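Looking After an Oiled Wood Table

Oil finishes are easy to live with once you get into a routine. They mark sooner than varnish, but a mark can be dealt with on the spot, and you never have to strip the whole piece to fix one corner. The notes below apply to dining tables, kitchen tables and side tables finished with oil or an oil and wax mix. If water soaks in and leaves a dark patch within a few minutes, the finish is thin and the table is due for a coat.

Everyday cleaning

Wipe with a cloth wrung out in plain warm water, then go over it with a dry one. A drop of dish soap is fine after a greasy meal. Skip the spray polishes. Most of them contain silicone, and the next coat of oil won't take evenly over it.

Crumbs and grit do more harm than spills. Brush them off before you wipe, or you will be dragging them across the surface. Always wipe with the grain.

Water rings

A white ring is moisture caught in the finish. Leave it overnight first, as many fade without help. If it is still there in the morning, rub a little of your usual oil over it with a soft cloth, let it sit for an hour and buff. For a stubborn one, use a gray nylon pad with the oil and very light pressure.

A black ring has gone into the wood. It usually comes from a wet can or an iron pan left standing. Oxalic acid crystals, sold as wood bleach, will lift most of them. Wear gloves and eye protection, follow the packet, and rinse well. The patch will come up paler than the rest and will need two or three coats of oil to blend in.

Scratches and dents

Light scratches disappear with a coat of oil. For deeper ones, sand by hand with the grain, starting at 240 grit and finishing at 400. I keep a sheet of 600 for rubbing down between coats, and one sheet lasts a long time. Carry the sanding a few inches past the scratch on both sides so there is no hollow.

A dent can often be steamed out. Lay a damp cotton cloth over it and touch it with the tip of a hot iron for a few seconds. Check, wet the cloth again and repeat. This only works where the fibers are crushed, not where they are torn. And only on solid wood – steam can lift veneer.

Oiling

Twice a year is enough for most tables. I do mine in March and again when the heating goes on.

Clean the top and let it dry for a full day. Pour a small pool of oil in the middle and spread it with a lint-free cloth. Our kitchen table is 50 inches long and takes less than half a cup. Wait 17 minutes if you are using the Tetar oil, which is what the can says, though a little over does no harm. Then wipe off everything that hasn't soaked in. If you leave it on, it turns sticky and you will have to rub it back with more oil and a pad.

Do the edge and the underside too, at least once. A top sealed on one face only is more likely to cup.

Lay used cloths flat outdoors to dry, or drop them in a metal can of water with a lid. Bunched-up oily rags can catch fire by themselves.

What to stand on it

Coasters, trivets and felt pads are cheap. Put felt under anything that stays put, such as a lamp or a bowl, and change it when it goes hard. Plastic is kinder to the wood than bare metal or unglazed pottery, but lift it now and then and wipe underneath.
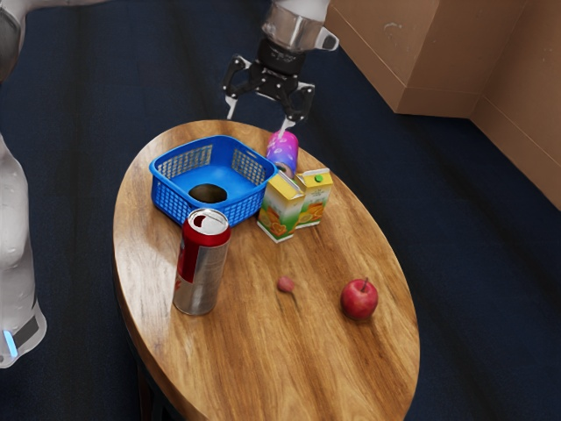 Nonia wrote in to say that rubber feet are worse than any of these. The set on her bread machine left 5 brown dots that oil didn't shift, and she ended up sanding the whole end of the table. She now puts a cork mat under anything with rubber on it, and suggests checking the bottoms of cutting boards as well.

Cork works. So does an offcut of wool blanket, provided it stays dry.

Sunlight

Wood changes color in strong light, some kinds darker and some paler. Turn the table end for end when you oil it, and move the centerpiece around. If a pale shape has already formed under a runner, take the runner off for a couple of months and the difference will usually even out.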